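A Visit to the Pudeck Preserving Works

October 27, 2021
Reading time: 5 minutes

The Pudeck works makes chutney, pickled beetroot and three kinds of fruit jam, and sells most of it to shops within a day's drive. It opens its production floor to visitors twice a year. I went because I had been using the firm's damson jam in a steamed pudding for several years and wanted to know how the set was kept so even from jar to jar.

Visitors report to the goods entrance and not to the shop door, a point the booking letter makes clearly enough but which several people in our party had missed. Hairnets, white coats and overshoes are issued. Watches and rings come off. The tour is led by production staff and follows the fruit from the cold store to the labelling bench.

Fruit intake

Damsons and plums are delivered in August and September and are either cooked at once or frozen whole. Freezing breaks down the flesh, so the frozen fruit gives up its juice faster in the pan and needs a shorter first boil. The works adjusts the water to suit. Fresh damsons go in with a splash more than frozen ones, and very ripe fruit goes in with none at all. A small portion of under-ripe fruit is kept back for each batch to raise the pectin.

Stones are removed after the first softening by pushing the fruit through a drum sieve. I had assumed this was done before cooking. The staff explained that the stones add flavour during softening, and that a raw damson clings to its stone too firmly for a machine to do the job without waste.

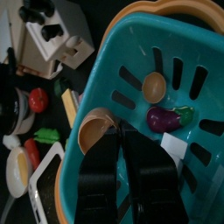 Toy basket with half an egg shell in it, toy kitchen items beside it.

Cooking

Jam is boiled in open steam-jacketed pans, each holding 60 litres. Larger vacuum pans were tried and given up, as the lower boiling temperature produced a paler jam which customers did not like. The open pan gives a darker colour and a slight caramel note. It also loses more aroma, and I could smell a good deal of it from the car park.

Sugar is warmed before it is added. The mixture is brought back to a rolling boil and held until the refractometer gives the reading on the batch card. A cold-plate test is done as well. The plates are kept in a small freezer next to the pans, and I was pleased to see that a wrinkle under the fingertip still has the final word. If the plate and the instrument disagree, the pan goes on for another minute and both are repeated.

After boiling, the jam stands for 10 minutes before filling. This is the answer to my question about the even set. Filled straight from the boil, the pieces of skin rise to the top of the jar. Left to stand, the jam thickens just enough to hold them where they are. I had been allowing three or four minutes at home and will now wait longer.

Chutney and pickles

The chutney room is kept separate, with its own extraction, to prevent vinegar vapour from reaching the jam. The main product is an apple and onion chutney cooked slowly in malt vinegar. Onions are chopped by machine and apples by a hand-fed dicer, which leaves uneven pieces on purpose. It is matured in the jar before sale. We were given a freshly made spoonful and a matured one to compare. The first was harsh, with raw vinegar well to the front — the second was rounder and noticeably sweeter, from the same recipe.

Beetroot is boiled in its skin, peeled under running water and sliced. The brine contains allspice, black pepper and a little sugar. Nothing is added for colour.

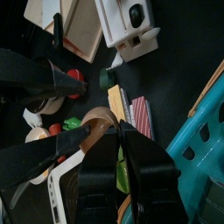 Toy kitchen pieces, including a wooden ring.

Filling and labelling

The filling line is a Comen machine with a piston filler, and it handles 600 jars in an hour when running well. It was stopped for part of our visit while a nozzle was cleaned. Jars are heated before filling and capped hot, and the lids are checked for vacuum once cool. Labels are still put on at a bench, with a hand-cranked roller. Every jar carries a batch number, and the sample shelf holds 154 of them, one jar per batch.

Tasting and shop

The tasting was held in the canteen, with plain crackers, bread and a mild Provik cheese. The damson jam was as expected. The plum was a little sweet for my liking, though it would do well in a tart with a sharp pastry cream. The best thing on the table was the beetroot, served with nothing but boiled potatoes.

The shop sells dented-lid jars at a reduced price, along with muslin, wax discs and jam funnels. I bought two jars of chutney and a funnel.

Practical notes

The tour takes most of a morning and involves standing throughout. The cooking room is hot. There are steps down to the cold store and no lift. Parking is on the Li road, opposite the gate. Bring a bag for the shop, as none are supplied.

Contact | Copyright 2021, all rights reserved | Back to top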